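Giving up the car, month one

28/07/2023

I sold the car at the start of July and have been getting to work in Ikley by bus ever since. The fare is £2 each way and the ride takes 40 minutes, against nearly half that by car.
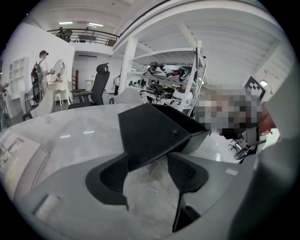
White marble-patterned tabletop, ceiling lights and all.

The number 12 from Predstead is the one to get. The 99 goes round by the hospital and I've stopped bothering with it.
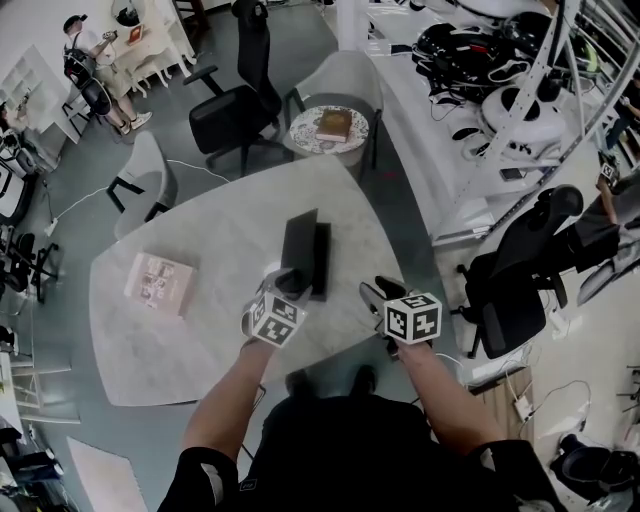 I read more now – two library books finished this month – and I've bought a proper raincoat. Hilkka Keskinen has offered me a lift on Mondays' late shift, but I'd like to do the whole summer by bus first. The big shop is still a problem. I'm trying delivery next week.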